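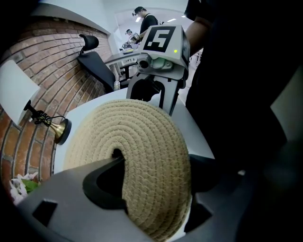

Porkell: Gathering Examples by Hand

Gallery: Tabletop Tasks, Clelten Room

The Porkell programme collects examples of everyday handling for use in training a learning system. The examples are given by people, who carry out ordinary household tasks with hand-held grippers while the movement of each gripper is recorded. No robot is required at this stage. The recordings are checked, labelled and stored at Grilgate, and are then released to the partners in the programme, including the modelling group at Ruawai.

This gallery covers the work carried out in October. Earlier galleries remain available in the programme archive.

The session in numbers

Examples recorded: 1,384
Accepted at first check: 441
Returned for relabelling: 321
Tasks on the session list: 4

The remaining examples were awaiting their first check when this page was prepared. Figures for accepted material will be revised when that check is complete, and the revised totals will be published with the data notes and not on this page.

At the table

The tasks were set on and beside a table furnished with common household articles, among them a lamp and artificial flowers. Operators are asked to work at the pace they would use at home. An example in which an object is fumbled and then picked up again is kept, provided that the task is completed, and is given a separate label at Grilgate.

Square black-and-white markers are fitted to the grippers so that the position of each can be worked out when the recordings are processed. Operators are reminded to keep sleeves and cables away from the marker.

Between examples the articles are moved. The written instructions give no fixed positions; they ask only that no two consecutive examples begin from the same arrangement. Lamps are to be turned as well as shifted. Flat and round items, which proved the hardest to grasp in the trial sessions, may be placed near the edge of the table in up to half of the examples.

Across the room

Several people may be at work in the same room during a session. Background movement is not edited out of the recordings, and operators are not asked to wait for one another. The modelling group has requested that ordinary activity remain in view, so that the system does not come to depend on a still background.

Leaning over and looking down toward the gripper, in cap and mask, with a camera rig worn at the head.

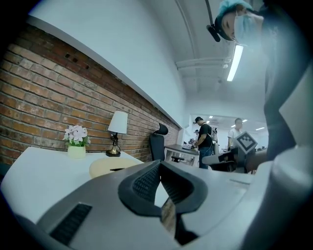 A reader of the previous gallery wrote to ask whether it would not be better to record fewer examples and to record them well. In the reader's experience, a large set gathered in a single room teaches a system a great deal about that room and rather little about the task. The reader also wished to know whether rejected examples are destroyed, and suggested that they be kept, as a record of what operators find difficult.

The programme's reply is as follows. Rejected examples are kept for the life of the programme but are not included in any release. The point regarding rooms is accepted. The present table and its articles will be used until the end of November, after which the session list will be repeated in a second room at Clelten with different furniture and different lighting. Examples from the two rooms will be released as separate sets, and partners are asked not to merge them before the first round of tests has been reported.

Use of these pictures

Pictures in this gallery may be reproduced in teaching materials and in reports on the programme, with credit to Porkell. Requests for larger copies should be sent to the Grilgate office, stating the title of the gallery and the section in which the picture appears. Requests for the recordings themselves are handled separately under the data access terms.

Next gallery: Drawers and Cupboards
Previous gallery: Trial Sessions
Return to programme archive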